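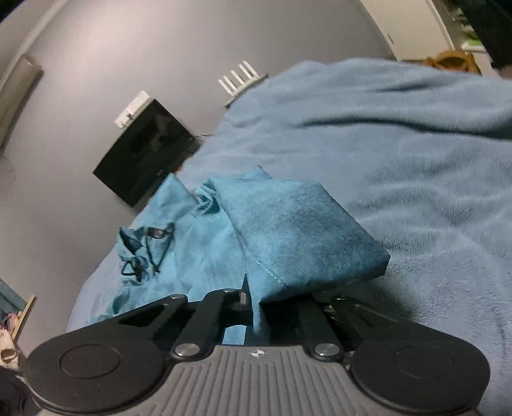 **Unit 2: Textile care and fibre behaviour**
Course notes, W. Holroyd
Read before the January practical.

## 2.1 Pile fabrics

A pile fabric has a ground structure and a second set of yarns or fibres standing out from it. Plush is a pile fabric with a longer, less dense pile than velvet. Most plush blankets now sold are knitted polyester, brushed and sheared on one or both faces.

Pile traps still air, and still air is a poor conductor of heat. Warmth therefore depends more on the depth and recovery of the pile than on fabric mass. A crushed pile loses thickness and insulates less, even though no fibre has been lost.

## 2.2 Moisture regain

Regain is the mass of water held by a fibre at standard conditions, expressed as a percentage of its oven-dry mass:

 regain (%) = (conditioned mass − dry mass) / dry mass × 100

Polyester has a very low regain. Cotton is considerably higher and wool higher again. In practice:

- polyester dries quickly and builds up static in dry air
- cotton takes up perspiration but dries slowly
- wool can hold a good deal of vapour before it feels damp

Worked case: a conditioned cotton sample loses 10 g in the oven and has a dry mass of 200 g. Regain is 5%. A result this low for cotton suggests that the sample was not fully conditioned before its first weighing. Repeat the test.

## 2.3 Colour transfer

Dye can leave a garment by bleeding (in liquid) or crocking (by rubbing). The two are tested separately, and a fabric may do well in one and poorly in the other. Dark and saturated colours are the usual offenders. Pale pile fabrics show transfer readily and should not be washed with new coloured garments.

Crocking is assessed by rubbing white cotton cloth over the specimen under fixed load, then grading the stain against a grey scale. Grade 5 is no visible stain; grade 1 is heavy. Wet and dry rubs are both reported.

## 2.4 Laundering pile fabrics

1. Shake out loose fibre.
2. Wash cool, on a gentle cycle, with a reduced dose of detergent.
3. Omit fabric softener. It coats the pile and reduces absorbency.
4. Dry on low heat or flat on a rack.
5. Brush in the direction of the pile once dry.

Do not iron. Polyester softens under a hot plate and the pile sets flat. The damage is permanent.

## Before the practical

Bring one garment with a legible fibre content label. Record the fibre content, care symbols and fabric structure (woven, knitted or non-woven) on the Tindall sheet. Crocking cloths are kept in the Skerkerden lab, second drawer. Sheets without a dry mass will be returned unmarked.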